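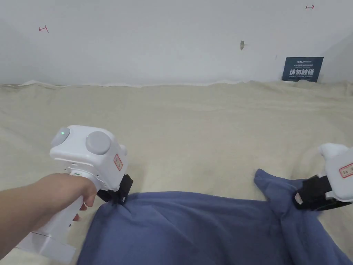 Mudinau, September

Monday, and the cloth station is open again. I look after the two hand grippers here, so I will write a small thread on how I set them up. Maybe it helps somebody.

The green light comes first. If it is not green, I do not touch any cloth. I wait, and then I start the tool again.

Next is the pinch check. One gripper takes each side of the blue cloth and we pull gently. If one side slips three times, the jaws must be cleaned. I use a dry brush and never oil. Oil goes into the fabric and then every grip is bad.

The red marks on the wall are for position. Please do not wash them away! Ikechukwu Bashir drew them again last week and it took him the whole morning.

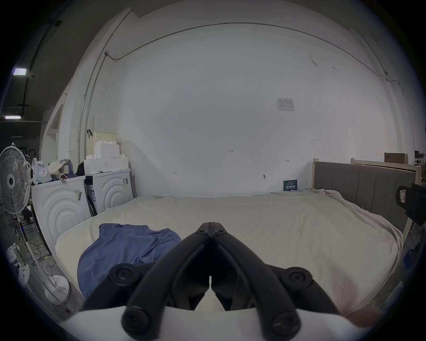

Jaws closed over the bed, seen from the tool's own camera.

I do this view at the end. The two tips must meet at one point. On Friday the left tip was late, and the reason was one bolt on the arm. A quarter turn was enough.

We check the bolts every 640 grips now. Before, it was only when somebody complained. Tanko Olatunji keeps the list in Kombo and he is very strict with it, I thank him for this.

Spare jaw pads come from Finetti and need 11 days to arrive. We have 14 in the drawer. Last winter we had zero, so I prefer to order early.

Question for the other Fleltska people: do you change both pads together, or only the worn one? I always change both, but I am not sure it is necessary.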